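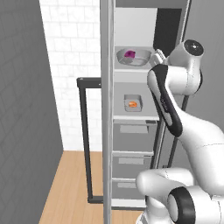 trini_39
alguien ha pintado el azulejo de la cocina en vez de picarlo? me piden 2.730 euros por quitar y poner nuevo y ni loca

Oluf Overgaard
Yo, en febrero. Desengrasar bien, lijar suave, imprimación y dos manos. Sigue perfecto.

pacomuelas
Perfecto hasta que salte con el vapor. Picar y punto. A mi cuñada le duró un invierno

Oluf Overgaard
sin imprimación, seguro

pacomuelas
con imprimación. La cara ademas

skiko_norte
depende de la zona. Detrás de los fuegos no lo haría, el resto sí. Y las juntas a pincel fino, con rodillo quedan fatal

trini_39
vale y cuanto secado entre manos??

Oluf Overgaard
Lo que ponga el bote. Yo dejé 3 días antes de fregar nada

pacomuelas
luego no vengas llorando. Pide otro presupuesto, a mi me salió por 1.666 con material

trini_39
eso ya es otra cosa... pasame el contacto porfa, por privdo

Contacto · © Foro Otcombe · Volver arriba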